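Council borrowing 50 million for the Serkby depot, does anyone understand the terms?

3 min read

mossy_lintel
Right, I went to the budget evening at the town hall and came home more muddled than when I left. Ciarán Rafferty (finance lead) stood up and said the council won't be taking the government relief on its old loans, the one where you stop paying for a while, because it might hurt our rating. Fine. Then two slides later we're borrowing another 50 million to finish the Serkby depot! I asked what the rate was and got "competitive". Has anybody read the papers?

dripfeed
I've read them, all 153 pages, and my eyes have not forgiven me. The rate isn't fixed yet. There's a range in the annex, and the lender is Hapeta, same as last time. What bothered me more is that the payment holiday gets one paragraph. One! You'd think turning down help would need a bit more than that.

Tobble
Have to disagree with you there. A payment holiday isn't free money, the interest keeps ticking and you pay it later with more on top. My sister's firm took one on their vans and they're still grumbling. I think Rafferty got that bit right, even if he explains things like a man reading out a bus timetable.

mossy_lintel
OK but Tobble, if we're so worried about looking bad to lenders, why go and borrow more? That's the part I can't square. And I've been adding up the household side too, my council tax has gone up every year since we moved to Dosska and I got a letter in January saying expect the same again.

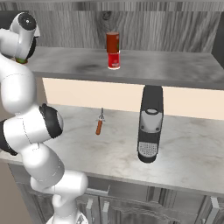
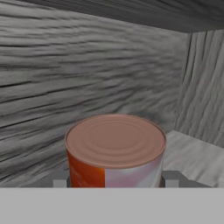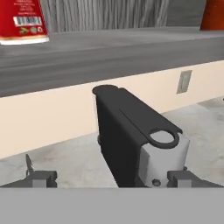 Anyway, I rang the finance office this morning and was passed round three people (all very nice, none of them knew). The last one told me the final terms go to full council and the public can put in written questions beforehand. So that's my weekend sorted.

Tobble
Because the depot's half built, that's why. Stop now and you still owe Camex for the work they've done, plus whatever the contract says about walking away. I don't like it either, but a half finished depot is no use to a soul.

kettle_on_again
People said exactly that about the swimming baths, Tobble. "We've spent so much we may as well carry on." I'd want to see what it costs to stop before I believed it costs more than finishing. dripfeed, is that figure in the papers?

dripfeed
Not that I could find. There's a line saying the depot will bring up to 300 jobs, no working shown, and a table of repayments that starts in year 2. Nothing on the cost of stopping. Might be in the private section, which we don't get.

kettle_on_again
Well there's a written question for you, mossy.

mossy_lintel
Already typing it! I'm asking for the rate, the cost of stopping, and what the payment holiday would have cost us in pounds. If anyone wants their name on it send me a message, it doesn't have to be the same politics, Tobble, I'd be glad of yours.

Tobble
Go on then. But take out the word "reckless" if it's in there.

mossy_lintel
It was in there twice. Gone now.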